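Print this page | E-mail this page
Reading time: 5 minutes

Holiday Lets and Rural Stays - Handout 5: Writing the Property Description
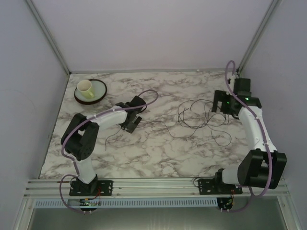
1. What the description has to do

Guests choose a cottage in two moments. First they look at the price and the place name, and then they read the first three lines of the text. If these lines say only "lovely" and "charming", the guest learns nothing and goes to the next property. In this handout we work with the listings of Tarkmont, a letting agency with 76 cottages and farmhouses. Please have the listing pack with you in class.

2. The opening sentence

The opening sentence should contain the location, the type of building and the number of guests. Compare these two openings for Poline Cottage:

(a) "A truly magical hideaway where memories are made."
(b) "Poline Cottage is a stone cottage for five guests at the end of a farm lane, 10 minutes on foot from the village shop."

Opening (a) can be used for any house in any country. Opening (b) can be checked by the guest, and it already answers the question of who can stay there. Tarkmont changed from (a) to (b) in August and the office received fewer telephone calls about the shop.

3. Order of information

The pack uses this order and I ask you to follow it in your exercise:

- location and setting
- ground floor, room by room
- upper floor, room by room
- outside space and parking
- heating, linen and internet
- pets and children
- distance to shop, pub and beach or lake

It is permitted to join two points when the house is small. It is not a good idea to put pets at the very end after the distances, as many students did last year. Families with a dog look for this line first and they become tired quickly.

4. Words which need care

"Sleeps" - count only proper beds. A sofa bed must be named separately, for example "sleeps four, plus sofa bed for one".

"Sea view" - write from which room. If the sea is seen only from the bathroom window in winter, the words "sea view" should not be used.

"Short walk" - give the minutes. For one guest a short walk is five minutes and for another it is half an hour with a rucksack.

"Enclosed garden" - the fence or wall must go all the way round. The Tóth farmhouse in the pack had a gap beside the gate, and the owners had to give back part of the rent to a guest with a small terrier.

"Well-equipped kitchen" - say what is there. Dishwasher, freezer and size of oven are the points which guests ask for.

5. Steps, stairs and access

Every description must mention steps, also when the owner does not like it. Sarico Barn has 11 steps from the parking place to the front door, with a handrail on one side only. The first version of its listing said "elevated position". This is correct English, but it does not help a person with a bad knee. The new version gives the number of steps and the handrail, and it says that the bedrooms are on the entrance level.

6. Exercise for next time

Choose one property from the pack which has no description yet. Write between 150 and 200 words in the order of section 3. Underline every adjective, and then remove those which a guest could not check on arrival. Bring both versions, the first one also, even if you are not happy with it.

Students who missed the class on seasonal prices (Handout 4) should read it before they start, as the changeover day must be mentioned in the text.

We use cookies to remember your settings on this site. Accept | Manage cookies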